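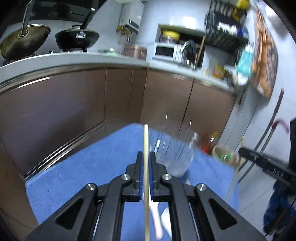

Hemlow Home Cooking Board > Rice, Noodles and Grains > Rinsing rice: how many times, and does it matter?

tarnfield_k
Hello all. I have a question which maybe is simple for many of you. I moved to Junutley last year and since then I cook rice almost every day, because the canteen at work is closed. In my home country we wash the rice until the water is clear, and this can be seven or eight changes of water. My neighbor here washes it one time, very quickly, and her rice is good also. I have now cooked both ways in the same pot, with the same bag of rice, and I can not decide if I taste a difference or if I only want to taste it. The rice is a medium grain. I use a normal pot with a lid, no rice cooker. How do you do it, and is the water ever really clear?

Gridevby_Lou
The water never gets totally clear and you can stop worrying about it. Three rinses, drain in a sieve, done. After that you are washing water with water.

pebblesoup
I disagree a bit with Lou. For medium grain, three is fine if you stir properly with your fingers. If you only pour water in and out, the starch stays between the grains and you get glue on the bottom of the pot. Do you let it drain before you cook? I think draining makes more difference than rinsing.

tarnfield_k
Thank you both. No, I do not drain for a long time. I tip the pot and hold the rice back with my hand, so probably there is always some water left. I did not count this water in my measure. Could this be why one day it is soft and the next day it is good?

pebblesoup
Yes! That is exactly your problem, I would bet my good pot on it. Put it in a sieve for 20 minutes and then measure the cooking water. Same amount every time. You will be surprised how even it becomes.

oldkettle4
I never rinse. There, I said it. The rice sold in the shops at Kneath is clean and I like it a little sticky, so it holds together when I eat it. My family has eaten it this way for decades and no complaints so far.

Gridevby_Lou
oldkettle4, you like it sticky, and that's your right, but the question was from someone who rinses eight times. I don't think zero is the answer they're looking for.

oldkettle4
The question was "how do you do it". I answered how I do it.

marrowfat
Can I add something about the type? People speak about "rice" here as if it is one thing. Long grain for a salad, I rinse until I am bored. Risotto rice, never, you need the starch for the sauce. Pudding rice, also never. And if the bag says that the rice is enriched, rinsing takes away part of what they added, so read the bag first. Medium grain is in the middle, which is maybe why everybody gives a different answer.

tarnfield_k
This is very helpful, marrowfat. I looked at my bag and it says nothing about enriched. I will keep washing, but less.

One more question, if it is allowed in the same thread. After cooking, do you stir the rice or leave it? My mother was always strict that we must not open the lid. But she opened it herself - we all heard it.

pebblesoup
Leave it ten minutes with the lid on and the heat off. Then loosen it gently from the sides toward the middle. I put a folded kitchen towel under the lid for the rest time so the drops do not fall back. Keep the corners of the towel up on top of the lid, away from the burner.

marrowfat
Same as pebblesoup but without the towel. I tried it for a month and saw no difference, only one more towel to wash.

Gridevby_Lou
The towel makes a difference if your lid is flat. With a domed lid the water runs down the side anyway.

tarnfield_k
I come back with a report. On Friday I did three rinses with the fingers, 20 minutes in the sieve, measured water, ten minutes of rest with the lid closed. It was the best rice I made in this apartment. On Sunday I did the same with only one rinse, and it was a little more sticky but still good. So I think now that the draining was my mistake and the washing was mostly habit. I will stay with three, because with one I feel guilty.

My lid is flat, so next time I try the towel.

oldkettle4
Try it once with zero. You can feel guilty afterward.

This thread has been viewed 2,046 times.

Comments from readers

sieve_and_spoon: I had the same trouble with brown rice. Does the draining time apply there too, or is it different?

juniper_lane: Please save the rinsing water for the house plants. Mine get it every week since March and they look fine.

Recent threads
- Cold rice the next day: how fast do you put it in the fridge?
- Burned bottom on a steel pot, what to do
- Barley instead of rice in soup
- Junutley market: who sells loose lentils?
- Noodles sticking together after draining

Get the Hemlow weekly recipe letter. Join 1,548 readers. You can unsubscribe at any time.

We use cookies to keep you signed in and to remember your settings. Accept / Manage choices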